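Report on our visit to the Lornora open day
Submitted by Dehua Yan, 5/5/20

Our class had been promised a trip to an automation lab since September, and after two changes of plan (one for weather and one for the bus company) we finally got to go to the open day at Lornora, on the edge of Pemberg. The ride takes 105 minutes if you count the stop for snacks, which I do, and I spent most of it reading the leaflet our teacher passed back along the seats. The leaflet said the hall could hold 300 visitors. By the time we had hung up our coats it felt like every one of them had arrived before us!

The first part of the day was a talk in the big hall, given by an engineer called Ms. Luo. She was very kind to us and spoke slowly, and she began with a question I have been thinking about ever since: why is it so hard for a machine to put one part onto another part? A child can drop a ring over a stick without looking. A robot has to know where the ring is, where the stick is, how tightly it is holding the ring and what to do when the two touch a little off center. She told us that her team had written down 235 tries at one small assembly job before they changed anything in the program, and she showed us pages from the notebook, with coffee rings and all.

After the talk we were split up into groups of 30 and walked over to the demonstration room, where the job was a set of gears that go onto a round metal plate. I had expected something huge, like the machines in car factories, but the parts would have fit in my lunch box. My group was lucky and got a place near the table - I could lean on the rope and see right down onto the cloth.
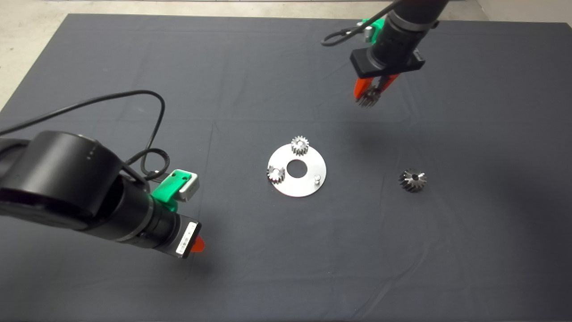

Why do the teeth of two gears have to be lined up before the second one goes down?

If a tooth lands on top of another tooth, the gear sits there and can't drop any farther, so it has to be turned a little until each tooth finds a gap.

Ms. Luo let us try the same thing by hand at a side table with a practice set from a company named Skosteva. I was quite proud of myself until she asked me to do it with my eyes shut. I got the first gear on and then pushed at the second one for ages, and my classmates were laughing so much that I had to laugh too. She said to wiggle it gently and stop pressing, and with that it slid down. The same advice had come up in her talk, and I only understood it once I had the gear between my own fingers.

We had time for questions at the end. I asked whether two arms are twice as good as one, and she said that depends on whether they can stay out of each other's way, which takes a lot of planning. Someone else asked how long it takes to learn her job, and she told us she was still learning it, and then talked very happily for ten minutes past the end of our slot.

For my own project I would like to build a small peg and gear set out of cardboard and measure how far off center I can start and still get the gear on. I have already asked for a corner of the workshop, and for the good scissors.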